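Keeping dried beans and lentils good through the winter

I buy my beans in January, when the shop Eremari sells the big bags, and I want them to be still good in autumn. Old beans are not dangerous, but they stay hard even after two hours on the stove, and the skin comes off before the inside is soft.

First, empty the bag on a clean towel and look for small stones. Then put the beans in the freezer for four days, in a closed bag. This kills the eggs of the little beetles. When you take the bag out, leave it closed until it is at room temperature, otherwise water will form on the beans.

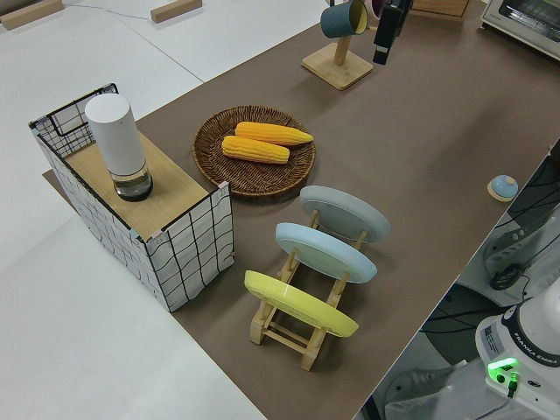

Text: Floarea Furtună
Pantry and Storage

Glass jars with a rubber ring are the best for me. Plastic boxes take the smell of onions and give it back later. Write the month on the lid with a wax pencil — it washes off easily.

Red lentils lose their color in the light, so mine stand on the lowest shelf, behind the flour. Chickpeas are less delicate.

If your beans are already old, soak them overnight with a small spoon of baking soda for each liter of water. Rinse them well in the morning and cook them in fresh water for around 40 minutes, then taste one. Salt can go in from the beginning. My mother did not believe this, but I never had a problem with it.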